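Purkthorpe open day – did anyone else get round it?

Started by gantrygoose
Forum: Shows, Visits and Days Out

gantrygoose
Posts: 1,884

Went over to the Istisine open day at Purkthorpe with my lad and thought I'd put a few notes up, as somebody in the January thread was asking whether it's worth the drive. Short version, yes, if you go early. We were in by ten past nine and had most of the ground floor to ourselves. By eleven you couldn't see over people's heads and the queue for bacon rolls went out past the bike racks.

The conveyor line was running but they only had half of it switched on, bit of a shame. Upstairs was far better! They had the sorting demo going, where the arms move pots and jars between coloured trays, and a very patient bloke called Matěj Vlček talking people through it. My lad asked him what happens if you put the lid on wonky and got a proper five minute answer. I've had less out of people I was paying.

Parking is the field behind the Kiani building. Take wellies.

tinribs_faderton

We must have just missed you, we rolled up gone half twelve. Didn't get near the sorting demo, it was three deep and I'm not tall. I'll be the grump and say I found the whole thing a bit slow. My sister packs jars for a living and she'd have cleared the lot while that thing was having a think. I know, I know, it's a demonstration. But there's a big sign downstairs about the future of the warehouse and then you go up and watch an arm hover over a tray for ages.

Cake was good though. Coffee and walnut.

mobbsy

tinribs, I think you're being harsh. The sign was marketing, the people upstairs never claimed it was quick. I stood there for two full runs and the fella said straight out that speed was the last thing they were working on. What they want is for it to pick the right thing up and not crush it. I was more interested in that than in the big cage machine downstairs, which has done the same job the same way since I was an apprentice.

Did anyone do the tour of the stores? I got told it was full.

gantrygoose
Posts: 1,884

We did the stores, mobbsy. You didn't miss loads, it's racking and a man with a clipboard. They let the kids have a go on the label printer, so mine came home with 43 stickers with his name on and they're all over the landing door now.

On the speed thing I'm somewhere between the two of you. It IS slow, I was itching to reach over and do it myself. But then I tried explaining to my lad how you'd tell a machine to pick one jar up without knocking its neighbour and I ran out of words fairly sharpish.

I stuck to the left-hand end of the barrier, by the way, and I'd do the same again.
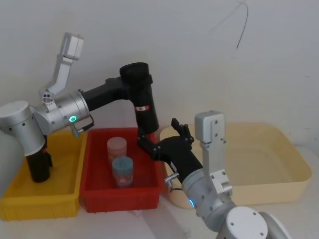

If you go next time, ask if they'll swap the trays round. Somebody's nan asked while we were there and Matěj said they'd do it after lunch, only we had to be off by then for football. I'd love to know if it coped. My money's on yes but with a lot of dithering.

tinribs_faderton

It was after lunch when we were there and I couldn't see a thing, so no use asking me! All I got was the back of a man's anorak. I still say if you're going to invite the public, put a telly up so those of us at the back can see.

mobbsy

Fair point on the telly. They had one at the Faderton day and it made all the difference, you could stand there with your tea and watch.

pearl_on_the_hill

New here, hello. Is there a lift up to the first floor? Thinking of bringing my dad to the next one, he was a fitter and would be in his element, but stairs are out.

gantrygoose
Posts: 1,884

Hello pearl! Yes, there's a lift, to the left of reception behind the coat rail. It's small but there was a chap in a wheelchair using it fine. Get your dad up there before the bacon roll crowd and he'll be able to pester Matěj as long as he likes.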